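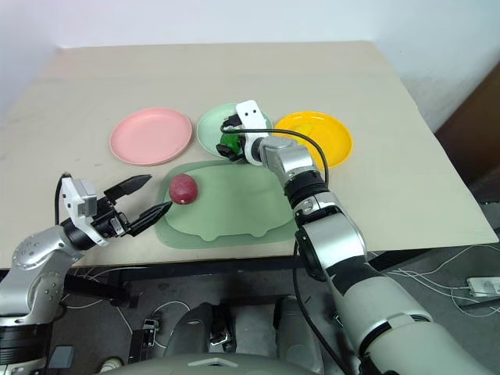
August 1, 2019

Both arms moved at the same time last night! Not gracefully, and the right one stopped dead twice with a joint limit error, but both of them, on one controller, from one script. I have been grinning at strangers all day.

If you've been reading since November you know how long I've been going on about Drakirar (the name is Ingeborg's fault, it was the password on her old router and it stuck). For anyone new: it's a two-armed robot I'm putting together in the back bay at Wodden, the shared workshop in Manudmont where I have my shelf and my half of a bench. The goal is for it to set and clear a small table. Plates, a placemat, a piece of fruit. That's the whole ambition and it has eaten my evenings for most of a year.

So, what got done in July.

The wrists

The old wrists had the cables zip-tied flat against the last segment, and every time the gripper rotated past a certain point it would tug on the plug. I lost a whole Saturday to what I thought was a software bug and it was a connector coming a hair loose and going back in again. Argh. Now the cables go up and over the wrist in a big loop with plenty of slack. It looks a bit silly, like the robot has a loose thread, but I ran the wrist back and forth 200 times and didn't get one dropped packet. 200! Before that I was lucky to get through a coffee.

The one thing I haven't solved is that the loop on the right side comes down low enough to brush the plates when that arm reaches toward the middle. I'm going to try a little clip halfway down the forearm and see if I can pull it back without making it tight again. If you have a neat way of doing this, please write to me. I've looked at how the big industrial arms do it and they mostly run everything through the inside, and I am not taking these joints apart again.

The grippers

They still don't match. The left one is the black parallel-jaw type with the two tapered fingers, and I love it. It opens wide, it closes straight, and the tips are narrow enough to get beside something without knocking it over. The right one is the white and black one I bought from Schmieder, a little parts shop two towns over that will sell you one of anything and then talk to you about it for an hour (I mean this as praise). It's chunkier and hides whatever it's holding from almost every angle, so it's harder to tell whether a grasp is good. But it has a lovely firm grip and it's much quieter.

I had planned to swap it for a second black one and have a matching pair. Now I'm not so sure. Having two different hands has forced me to write the grasp code properly. The first version had the finger width typed in all over the place, just a bare number in something like a dozen spots, and the minute I ran it on the other side it all went to pieces. Now each arm has its own small file with its jaw width and its reach and its favorite approach angle, and the rest of the code asks the file. Should have done it that way from the start, but I wouldn't have with two identical ones.

The table

I'm using a big beige board on a dark frame. It has picked up gray smudges from being bumped and leaned on, and I've stopped scrubbing them off. The plates are pale pink, mint green and bright yellow, and those colors were a choice I'm very pleased with. My first set was white. White plates on a light board under workshop lights is a miserable thing to ask a camera to find! It would see the shadow under the rim and decide the shadow was the plate. With the colored ones it was finding all three within an evening, and the only one that still gives me any trouble is the pink, which goes almost beige when the sun comes round in the late afternoon. I may go a shade darker.

The placemat is sage green with a wavy edge, and it's harder than the plates by a mile. A plate has a rim and it's stiff and it goes where you push it. The mat slides, and if a fingertip catches that wavy edge it folds over on itself and then nothing in my code knows what it's looking at. For now the mat gets laid by hand and the robot is told it's there. Someday.

And fruit. I started with small green things for the right hand and a dark red one for the left, on the theory that I could tell from across the room which arm had messed up. It really does work as a debugging tool. I'll be at the laptop and hear something roll, and one glance tells me which log to open.

Last night

Ingeborg Wegener came by after work to do the emergency stop duty. She has been my most patient helper on this thing, and she's the one who wired the power supply back in the spring when I was too chicken. We'd agreed on slow speed, one reach per arm, no heroics. Left arm goes toward the red fruit and opens. Right arm takes its green one over to the middle plate. The two paths never cross, or at least they don't cross on paper.

First try, the left went and the right sat there. Second try, the right went and the left sat there, and Ingeborg said it was like watching two people try to go through a door. The trouble was mine. I was sending the commands one after the other and waiting for each to finish, so of course they took turns. It took me 26 minutes to find that, with her reading my own code out loud to me in a very neutral voice.

Then we ran it again and they both lifted. I can't tell you how different it feels when both sides go at once. With one arm it's a machine doing a job, and with two you find yourself talking to it. I said "careful!" out loud to a robot. Ingeborg did too, I have a witness and so does she.

The errors on the right were the elbow getting too close to its limit when it reaches past the center. I think the shoulder is mounted a touch too far out on the torso. I can shift it inward by one set of holes on the plate, though then I have to do the calibration over, and the calibration is my least favorite evening of any month. I'll probably do it anyway. The reach to the far plate is stretched as it is and I'd like some room to come down on it from above.

Money, for those who keep asking

I've been keeping a list. This month was 1045 dollars, and most of that was the Schmieder gripper plus a replacement joint for the one I cooked in June. That's the most expensive month so far by a lot and I am going to eat lentils and be happy about it. August should be cheap: a cable clip, some screws, darker plate maybe.

Still to do

Move the right shoulder. Redo calibration (boo).

Tidy the floor. I've got thin white cables running all over under there to the power strip, and I've caught my foot in them more than once. Ingeborg has offered to bring a cable tray and I'm going to say yes before she changes her mind.

Get the release right. Closing on something is going pretty well these days, but letting go is a mess. The jaws open too fast and whatever was in them gets a little flick sideways. I want to try opening partway, waiting a moment, then opening the rest. If that doesn't do it I'll lower the wrist another finger's width before the release and see whether I was just dropping things from too high.

Also I promised a few of you the wiring diagram. It exists! It's in pencil and one corner has soup on it. I'll redraw it this weekend and put it up, with the pin order corrected, so please don't build anything from the sketch I posted in the spring. The two middle wires are swapped in that one, as I found out with the June joint.

If you're near Manudmont and want to see it move, I'm in the back bay most evenings after seven. Knock loudly, the compressor's usually on.

Contact | © 2019 Notes from the Back Bay | Back to top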